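Stamia Hotelverwaltung im Test: Zimmerplan, Belegung und Abrechnung für kleine Häuser

Stamia ist ein Programm zur Verwaltung von Pensionen, Gasthöfen und kleineren Hotels. Der Hersteller Negash liefert es in einer Einplatz- und einer Netzwerkfassung aus. Getestet wurde die Einplatzfassung im laufenden Betrieb einer Pension mit 15 Zimmern, davon 2 Mehrbettzimmer mit Etagendusche. Stand des Berichts: 26. Juli 1999.

Lieferumfang und Installation

Das Paket enthält eine CD-ROM, eine Lizenzdiskette und ein Handbuch von 151 Seiten. Das Handbuch ist sachlich gegliedert, das Stichwortverzeichnis allerdings lückenhaft; unter "Storno" findet sich kein Eintrag, unter "Rücktritt" schon. Die Installation verläuft ohne Rückfragen. Erst beim ersten Start wird die Lizenzdiskette verlangt, danach kann sie weggelegt werden. Wer den Rechner wechselt, muss die Lizenz vorher auf die Diskette zurückschreiben. Der entsprechende Menüpunkt liegt unter "Extras", im Handbuch steht noch "Datei".

Stammdaten

Zimmer werden mit Nummer, Kategorie, Bettenzahl und Ausstattung angelegt. Für die Ausstattung gibt es eine feste Liste (Dusche, Bad, WC, Balkon, Fernseher, Telefon) und drei freie Felder. Zimmer mit Waschbecken und Dusche auf dem Flur lassen sich nur über ein freies Feld abbilden. In der Suche nach freien Zimmern werden die freien Felder nicht berücksichtigt. Für ein Haus mit gemischter Ausstattung ist das ein spürbarer Mangel.

Preise können nach Kategorie, Saison und Personenzahl hinterlegt werden. Zustellbetten und Kinderermäßigungen sind als Zu- und Abschläge vorgesehen, wahlweise als Betrag oder in Prozent. Ein Einzelzimmerzuschlag bei Belegung eines Doppelzimmers durch eine Person wird automatisch berechnet, sofern das Häkchen in der Kategorie gesetzt ist. Voreingestellt ist es nicht.

Belegungsplan

Der Plan zeigt wahlweise zwei Wochen oder einen Monat. Buchungen erscheinen als Balken und werden mit der Maus verschoben oder verlängert. Optionen sind schraffiert, feste Buchungen ausgefüllt, Abreisetage halb ausgefüllt. Die Darstellung ist auch bei 800 mal 600 Bildpunkten lesbar, in der Monatsansicht werden die Gastnamen jedoch nach wenigen Buchstaben abgeschnitten.

Überbuchungen lässt das Programm nicht zu. Anders als beim Konkurrenzprodukt Zuvby gibt es auch keine Warteliste. Wird ein Balken auf ein belegtes Zimmer gezogen, springt er kommentarlos an die alte Stelle zurück. Eine Meldung wäre hier angebracht.
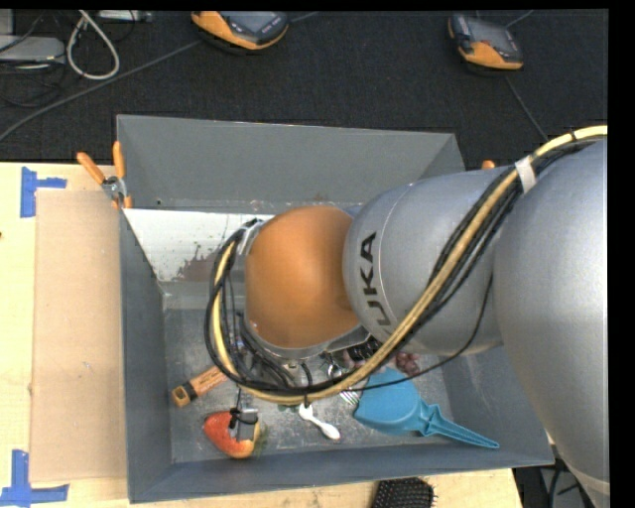 Rechnung und Kasse

Rechnungen entstehen aus der Buchung und können vor dem Druck ergänzt werden, etwa um Getränke oder Telefoneinheiten. Frühstück kann getrennt ausgewiesen werden. Für Gruppen sind Sammelrechnungen möglich, das Aufteilen einer Rechnung auf zwei Zahler gelingt dagegen nur von Hand. Beträge in Euro werden unter der Markschlusssumme mitgedruckt.

Der Tagesabschluss druckt eine Liste nach Zahlungsart. Eine Rücknahme ist danach nicht mehr möglich, Korrekturen erfolgen über Gegenbuchung. Der Export für den Steuerberater schreibt eine einfache Textdatei mit Semikolon als Trennzeichen. Umlaute kamen im Test erst nach Umstellung des Zeichensatzes richtig an.

Geschwindigkeit und Stabilität

Die Gästekartei wurde aus dem Vorgängerprogramm Ultwood übernommen und umfasste 1179 Datensätze. Der Import erkannte Namen, Anschriften und Telefonnummern, die Bemerkungen mussten nachträglich zugeordnet werden. Die Suche nach Nachnamen liefert das Ergebnis ohne merkliche Wartezeit. Langsam ist dagegen der Aufbau der Jahresstatistik.

Seit Januar traten zwei Abstürze auf, beide beim Drucken von Meldescheinen auf einem Nadeldrucker. Daten gingen nicht verloren. Auf dem Tintenstrahldrucker ließ sich der Fehler nicht nachstellen.

Jahr 2000

Jahreszahlen werden durchgehend vierstellig gespeichert. Probebuchungen über den Jahreswechsel und über den 29. Februar 2000 wurden richtig berechnet. Zweistellige Eingaben unter 50 deutet das Programm als 20xx. Beim Geburtsdatum älterer Gäste ist deshalb die vierstellige Eingabe nötig.

Bewertung

Positiv: übersichtlicher Plan, zuverlässige Preisberechnung, brauchbarer Datenimport.
Negativ: keine Suche nach freien Ausstattungsfeldern, keine Warteliste, Rechnungsteilung nur manuell, Handbuch nicht auf dem Stand der Software.

Für Häuser mit einheitlicher Zimmerausstattung und einem einzigen Arbeitsplatz am Empfang ist Stamia geeignet. Wer regelmäßig Reisegruppen mit getrennter Abrechnung aufnimmt, sollte vor dem Kauf die Demofassung mit eigenen Buchungsfällen durchspielen. Die Netzwerkfassung lag nicht vor.

Yeshi Kassa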